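Aka club, hand-held gripper kit: pre-session inspection, with comments

Sheet used by the student group for the sorting project. One sheet per session, filled in by whoever sets up. Mark each line OK, FIX or STOP. A STOP means the kit stays switched off until Radosław Nowicki or another supervisor has signed the bottom.

Session: December, second half. Start 16.40.
Location: home session, living room floor.
Kit: Geva pair, left and right.

SECTION A. GRIPPERS

A1. Pivot pins seated, none standing proud. OK
A2. Linkage bars free of cracks, checked with a torch along both faces. OK
Comment: light dust on the bars. Wipe before the next session, dry cloth only.
A3. Fingers open and close through the full range without sticking. FIX
Comment: right gripper catches near the closed end. Backed off the screw a quarter turn and it runs freely now. Left as FIX so that someone looks at it again.
A4. Finger pads bonded, no lifting corners. OK
A5. No sharp edges where the hand goes. OK
Comment: Malinowski plates from the first batch had a burr on the inner edge. If you swap plates, run a fingernail round before fitting them.

SECTION B. PHONE MOUNTS AND CABLES

B1. Phone clamped and clamp screw tight. OK
B2. Lenses clean. OK
B3. Cable has slack at full reach and cannot snag on the linkage. OK
Comment: check this with the arm stretched out. It always looks fine with your elbows in.
B4. Battery above the line on the charging chart. OK
B5. Phone not hot after ten minutes of recording. Not yet checked at time of writing.

SECTION C. WORK AREA

C1. Floor clear where the operator sits or kneels. OK
C2. Nothing hot, wet or breakable within arm's reach. FIX
Comment: two mugs moved to the kitchen. The plant can stay but keep the cable away from it.
C3. Blankets and table covers not trailing where a knee or foot will catch them. OK
C4. Heaters under or near tables switched off. OK
C5. Baskets stable on the floor and not rocking. OK
Comment: the rules for the sorting task allow any basket as long as it stays put when an item is dropped in from a low height. Ours does on tile. On carpet we had trouble and used a tray under it.

SECTION D. ITEMS TO BE HANDLED

D1. Packaging empty, or contents dry and sealed. OK
D2. No glass, tins with cut lids, blades or batteries. OK
D3. Flaps and torn card looked over before gripping. FIX

Opened cartons are the items that give us the most bother. A closed box can be gripped on two flat sides and it behaves. Once the flaps are loose they fold into the fingers, and the operator squeezes harder to make up for it, which is how we bent a link in the autumn.

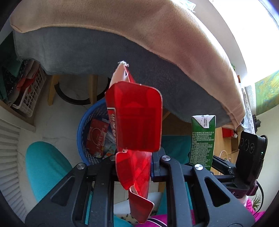 So the working rule for now is to take an opened carton by its body, keep the flaps outside the grip where possible, and stop squeezing as soon as the card starts to crease. If a flap gets between the bars, put the item down and open the gripper fully. Do not pull the card out with your other hand while you are still holding the handle closed. This applies to supervisors too.

D4. Tall items stood where they will not be knocked by the other gripper. OK
D5. Loose wrappers kept to one basket. OK
Comment: thin film gets into the pivots. Check A3 again after any run with wrappers.

SECTION E. OPERATOR

E1. Sleeves close-fitting at the wrist or pushed up. FIX
Comment: reminded at the start. Wide cuffs are the problem, thickness does not matter.
E2. Long hair tied back, lanyards off. OK
E3. Break taken after 9 runs. OK
E4. Operator can put both grippers down without help. OK

OPEN POINTS

Right gripper, closing end (A3). Compare with the spare set before the Brimimov round.
Print 7 more copies of this sheet. The box is nearly out.
Add a line about kneeling mats — hard floors are sore after the first half hour.

Result: may proceed, FIX items noted. Signed R. Nowicki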